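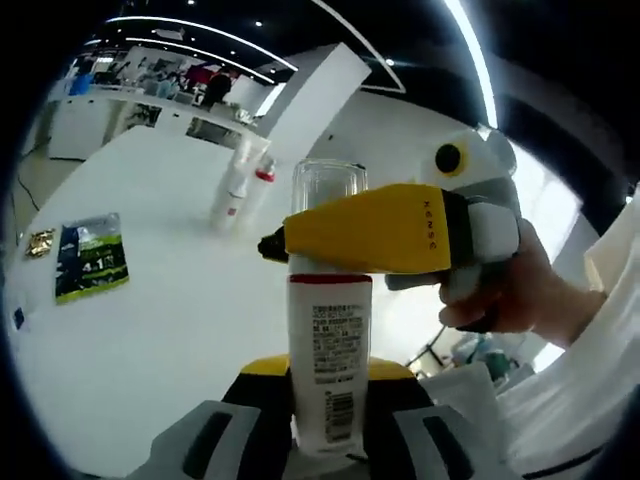

The owner of the Kanditz stationery and sundries shop wants it on record that she has never once described herself as tidy. She used to run the returns desk at Praser, where a table got cleared at six every evening whether it needed it or not, and she says the habit followed her out the door without improving her character in any way.

"People think I like order," she says. "I like finding the tape."

We are talking on a Sunday, before opening, in the room behind the shop. Her working day runs across a single white table. Things come in at one end, get looked at, and are supposed to leave at the other. Bottles, packets, drinking glasses, the odd soft toy. The shop stocks 900 different items, and by her own reckoning 189 of them have no sensible place on a shelf.

Plush is the worst of it. "A bottle stands up. A packet lies down. A stuffed bird does whatever it wants." She has firm views on beaks, which stick out past any box you would reasonably choose, and which children go for first. Her rule is that a toy with a long beak gets packed last, on top, facing the middle. She arrived at this after a shipment to Mandagi that she declines to discuss, then discusses for ten minutes.

Glasses she finds restful by comparison. They break or they don't. She wraps each one in two sheets and won't hear of a third — a third sheet, she says, is how you tell that somebody is worried and has stopped looking at the glass.

Labels take longer. Much of what she sells comes with small print in Chinese, and she reads it slowly, with a dictionary and a cup of tea going cold. "The barcode tells the register what it is. The label tells me. We don't always agree."

I ask about Plorkus, the shelving system she bought last September for 1,790 dollars. She looks at it for a while. It was sold to her as holding 800 items, and she supposes it might, if they were all the size of an eraser. At present it holds gift bags and her coat.

So the table stays in charge. Small things go to the left, where she can sweep them into a tray with one arm, and anything tall stays near the middle, away from sleeves. Sleeves, she believes, have done more damage in her shop than customers.

Does she ever get it completely clear?

"At Praser, every night," she says. "Here, when I'm expecting my sister."

She turns the sign on the door at nine and goes to look for the tape.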